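Category: Kitchen Tips > Cooking for a Group
By Jeanie Kerr
Saturday, January 26, 2019

I cook the supper for our crosswalk safety group, Flurkiria, which meets once a month to argue about streetlights and school zones. Last December we had our big open night and fed nearly 200 people out of a kitchen the size of my bathroom (the sink drips, too). Anyway, a few of you wrote in for my notes, so these are the ones I still use.

Make the soup the day before. Lentil or split pea is best, and both get thick overnight, so keep a pint of broth handy to loosen it up. Don't put the whole pot in the fridge hot! Ladle it into shallow pans first and it cools so much faster.

Write on the lids, not the sides. Masking tape and a fat marker – what it is, the date, and whether there's meat in it. Margarida Frade taught me to stick the tape on before the container gets cold, and it stays put.

If you're bringing slow cookers, don't plug them all in along one wall. We blew the breaker twice before I learned that one, and Archie Baird had to go down with a flashlight both times while the speaker carried on in the dark.

Single portions for the latecomers go in the microwave at medium power, with a loose cover. Stir halfway, then let the bowl stand a minute before you taste it. 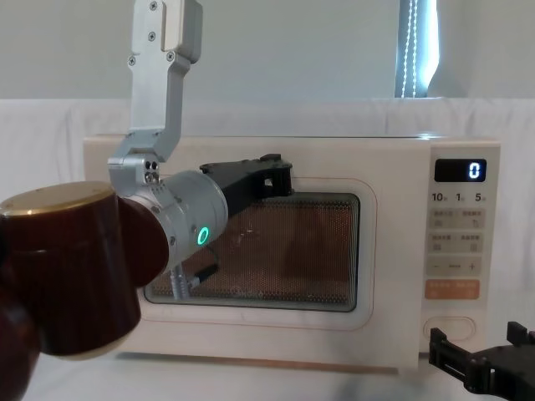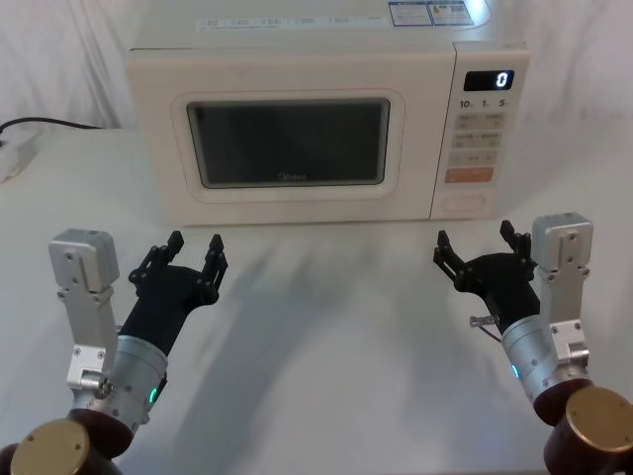
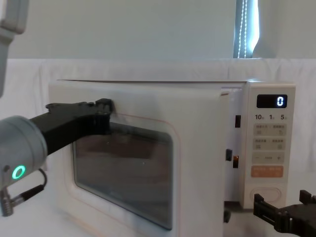
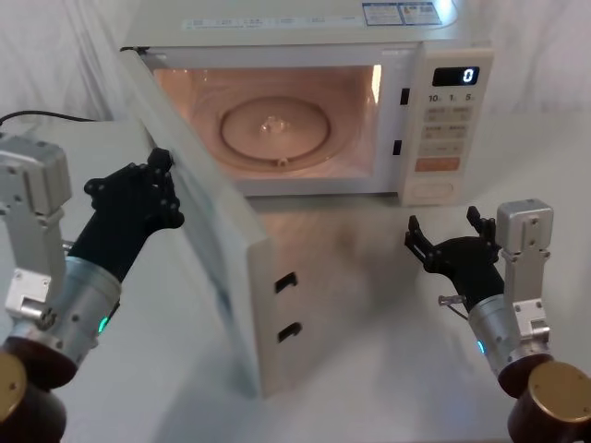
Countertop microwave on a white surface.

For a dried-on mess, I heat a bowl of water with a big squeeze of lemon until it steams, leave the door shut five minutes, and wipe. Wooden spoon in the bowl, please, so the water doesn't boil up all at once. Wash the turntable in the sink with the dishes.

Coffee: I fill the 20 cup urn before anybody arrives and keep a second pot of decaf going from the start. People with small kids and early shifts will love you for it. Rinse the urn with white vinegar and water afterward, then plain water 2 times, or next month's coffee tastes like salad.

Bread goes in a paper bag inside a clean dish towel, and it'll still be soft at nine o'clock. Butter I slice up at home and carry over in an old cookie tin.

Rory Laing wants my cornbread recipe, and I haven't forgotten – I just need to find the card.

Last updated by Jeanie Kerr: fixed the vinegar step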